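发件人：Rosemarie Oltmanns
收件人：台面作业邮件列表
主题：Re: [台面作业] 双臂工位守则，到底要写多细？

各位好：

先谢谢 Teixeira 工位组的来信，读得我特别高兴！我一直盼着有人把这几个问题摆到列表上来，省得大家在走廊里各说各的。原信我引在下面，方便刚加入的朋友接上话头。

> 发件人：Teixeira 工位组
> 主题：[台面作业] 双臂工位守则，到底要写多细？
>
> 大家好，
>
> 我们这边十月份把台面守则重新翻了一遍，发现它已经长到没人愿意读了。急停、限速、围挡、线缆、登记，这些都有，写得也不算差。可是一到具体的活儿上，比如把一块布叠好放回原位，操作员问的偏偏都是守则里没有的事：布可以搭在别的东西上吗？夹爪里还捏着布，我能不能伸手把它扯平？台上的喷罐算工具还是算物料？
>
> 所以想请教三件事：
> 一、软的东西（布、纸、袋子）要不要单独立一节；
> 二、带压力的罐子能不能进工作区，进了以后谁负责；
> 三、复位这一步，由人来做还是由机械臂来做，守则里该不该规定死。
>
> 另外，有同事主张把守则压到一页纸。我个人赞成，但不知道该砍哪些。
>
> Teixeira 工位组

一条一条回，写得有点长，请多包涵，这个题目我实在是忍不住。

先说软的东西。要单独立一节，我举双手赞成！硬的物件有棱有角，放歪了一眼就能看出来，夹爪夹没夹住，多数时候指尖开度也能告诉你。布就麻烦多了。它夹起来以后会往下坠，会晃，会拖着一个角扫过台面，把旁边立着的小东西带倒。我们 Stalatier 早先的守则只写了一句“物件之间应留有足够间隔”，写这句的人脑子里想的肯定是积木和盒子。布在空中展开以后占多大地方，跟它叠着放在桌上时占多大地方，完全是两回事。

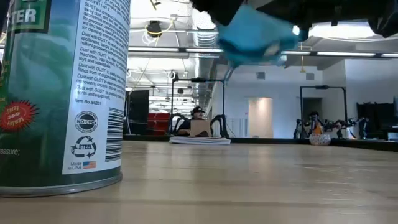
所以我们现在的写法是：软物的间隔按展开后的尺寸算，叠着的时候也照这个算。操作员一开始嫌浪费台面，后来习惯了，摆台反而更快，省去了反复挪东西的工夫。还有一点我想特别提一提，布的吊挂高度要写进任务卡，别写进守则。任务不同，高度差得很多，写进守则只会逼着人去申请例外。例外一多，守则就成了摆设，这个苦头我们吃过。

至于“夹爪里还捏着布，能不能伸手扯平”，我的答案很干脆：不能。要扯平，先让机械臂停住，确认松开，人再动手。哪怕只差一点点，哪怕这条数据眼看就要废掉，也照此办理。数据废了就废了，重录一条没什么大不了的。我知道有的工位允许在低速模式下伸手，各家情况不同，我不去评判；但如果你们想要一条新人第一天就能记住、老手三年后也不会记错的规矩，“停、松、再伸手”这个顺序真的好用。

再说罐子。这个问题问得太好了，我们内部为它争论的时间比争论急停按钮的时间还长。除尘用的压缩气体喷罐，几乎每张工作台边上都有一个，大家拿起来喷两下，顺手一放，谁也不觉得它是个事儿。可它一旦站在机械臂够得着的地方，就同时有了两个身份：清洁用品，以及一个被夹、被碰、被撞倒的压力容器。

我们的做法是按身份登记。清洁用的罐子归清洁用品，用完回柜子。任务里要用到的罐子归物料，写进任务卡，写明摆在哪里，写明机械臂是只从旁边经过，还是要去碰它。罐身上的说明文字要先读一遍再上台。说来惭愧，我让一位干了很久的同事复述罐身上写了什么，他只记得牌子。

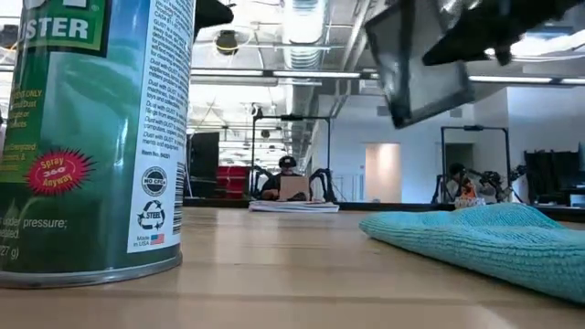
夹持力也要在这里交代清楚。夹一块叠好的布，力大一点小一点，最坏不过是压出一道褶子。换成薄壁的金属罐，同样的参数就可能把罐身捏变形。Torno 的控制界面可以给每个任务单独存一套力限，我们要求凡是台上有带压容器的任务，一律用单独的那套，哪怕这次根本不打算去夹它。程序会出错，人也会选错目标，参数先放低，出了错也好收场。

第三件，复位由谁来做。我的意见是守则不必规定死，但必须规定“说清楚”。一条任务开始之前，卡上写明“人复位”还是“臂复位”。两种都行，最怕的是做到一半临时改。操作员以为该自己上手，程序那边以为还有一步回位动作，手和臂就在同一块台面上碰头了。Tultau 项目的登记表里，我们翻过753条任务记录，专门挑出备注里写着“中途改变复位方式”的，有12条。听着不多，可是这12条的备注写得都很长，可见当时有多乱。

最后是一页纸的问题。能压到一页，真的能！窍门是把“守则”和“任务卡”彻底分家。凡是每个任务都一样的，留在守则里；凡是换个任务就变的，通通赶到任务卡上去。至于风险评估、设备厂家的手册和适用的正式标准，原文该在哪儿就在哪儿，守则里注明去哪里查就够了，千万别抄，抄一遍就多一个会过期的版本。守则也替代不了它们，这句话我建议印在页眉上。

我把手上的第3版草稿贴在下面，纯文本，方便大家逐条引用、逐条挑毛病。请尽管挑，挑得越狠我越开心。

双臂台面工位守则（第3版草稿）

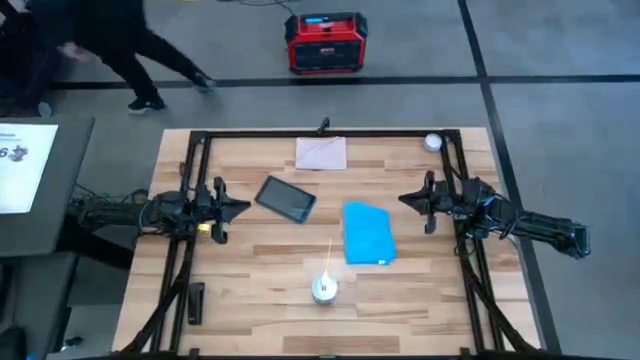
撰稿：Rosemarie Oltmanns（Stalatier 台面作业组）｜2023年11月27日

适用范围：固定在台架上的双臂工位，操作对象为日常小物件，包括布、纸、笔、罐、杯、平板设备等。移动底盘和人形平台另有文件，不在此列。

使用方法：本守则张贴在工位旁，任务卡放在操作员手边。两者有冲突时，先停工，问清楚了再继续，并在登记表上记一笔。

一、开工之前

1.1 看一遍台面，对照任务卡，卡上没有的物件拿走。个人物品也一样，杯子、手机、笔记本都不例外，除非它们本身就是任务物件。

1.2 看一遍地面。穿过通道的线缆要么固定，要么改道。工作台和相邻桌子之间的缝隙最容易积线，蹲下去看，别站着看。

1.3 两只夹爪空载，张合各一次，听声音，看行程。

1.4 按一次急停，确认两条臂都停。只停一条的，当天不开工。

1.5 任务卡上写明复位方式：人复位或臂复位，二选一。

二、摆台

2.1 立着的东西离台架横梁远一些，平躺的东西可以近一些。

2.2 软物按展开后的尺寸留间隔。

2.3 平板类设备屏幕朝上，关闭提示音和震动，长边避开夹爪的收拢方向。接着线的设备，线也算物件，线弯成的圈不得落在任一夹爪的路径下。

2.4 细长物（笔、木签、小棍）立在容器里时，容器须能独自站稳，不得靠其他物件撑着。

2.5 两臂的共用区域在任务卡上画出来。同一时刻只许一条臂进入，需要双手配合的任务另行注明。

三、带压容器

3.1 上台前读罐身说明，确认品名和注意事项。看不清的、标签破损的，不上台。

3.2 只立放，不横放。

3.3 使用单独保存的一套力限，不得临时调高。

3.4 机械臂上电期间，人不得在台面上方喷射。要除尘，先停机。

3.5 罐体有凹陷的，撤下并登记，不再作为物料使用。

四、运行当中

4.1 停、松、再伸手。顺序不得颠倒，低速模式下同样有效。

4.2 操作员的视线跟着夹爪走，想看屏幕，先暂停。

4.3 有人从工位旁经过不必停机，有人停下来靠近台架，就要停机。打招呼也好，看热闹也好，一律先停再聊。

4.4 物件掉到地上，先停机再捡。掉到相邻桌面上的也算。

4.5 任一条臂出现抖动、异响或者路径偏离，按急停，别等它自己恢复。

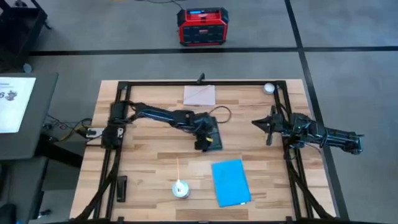 五、复位

5.1 人复位：两条臂退到停放姿态，夹爪空载，操作员确认后动手。双手离开台面，再喊一声“好”，下一条才能开始。

5.2 臂复位：人不插手。复位失败一次可以重试，第二次失败改为停机处理，在登记表上写明。

5.3 布类物件复位时要看的是位置和朝向，褶皱程度以任务卡为准，卡上没写的不作要求。

5.4 中途不得改变复位方式。确需改变的，结束当前任务，换一张卡，重新开始。

六、登记

6.1 登记表只设四栏：任务卡编号、开始时间、结束时间、备注。

6.2 备注写事实，不写责任。“布角钩住罐口，罐倒”就很好，“操作员疏忽”请不要写。

6.3 没出事也可以写备注。差一点碰到、感觉不对劲、摆台别扭，都欢迎。

（草稿完）

补几句说明，免得大家看条文的时候猜我的心思。

6.2 是我最想保住的一条。以前的表格有一栏叫“责任人”，结果备注栏常年空白，谁愿意给自己签字画押呢？去掉那一栏以后，Tultau 的登记表里陆陆续续攒下了超过308条备注，有些写得真是细，连布从哪个角先滑出来都记了。我读的时候简直舍不得放下！2.3 里面关于线圈的那句话，就是照着其中一条备注改出来的。

4.3 有人反对，说实验室地方小，人来人往，停不过来。我理解。这一条我愿意再商量，比如在地上画线，越线才停。地上画好了线的工位可以先试试，把体会写回来。画线的位置怎么定，我没有把握，得请做过区域划分的朋友指点，别只凭手臂伸直的长度，夹爪里还拎着东西呢。

1.4 每天按一次急停，有人担心伤驱动器。请各位先看自家设备的手册，手册另有要求的以手册为准，我会在下一稿里加上这半句。

2.4 可能显得啰嗦。如果大家觉得可以并到 2.1，我没意见。

还有两处我自己也没想明白，想请列表上的各位帮忙：

其一，纸张算软物吗？单张的纸会飘，一叠纸又硬得像块板。我现在的倾向是单张按软物，成叠的按硬物，可是“几张算一叠”又得吵一架。

其二，两个工位离得很近，一边停机另一边在跑，这时候 4.3 算谁的？Teixeira 那边好像有几张台子是挨着的，你们是怎么处理的，方便的话能不能把任务卡样张也发一份出来？隐去任务内容就行，我主要想看版式。

回信请尽量保留条目编号，比如“关于 3.4”，我整理起来会轻松很多。直接在草稿正文里改也可以，改动的地方前后各空一行，纯文本里找起来方便。

盼复！

Rosemarie Oltmanns
Stalatier 台面作业组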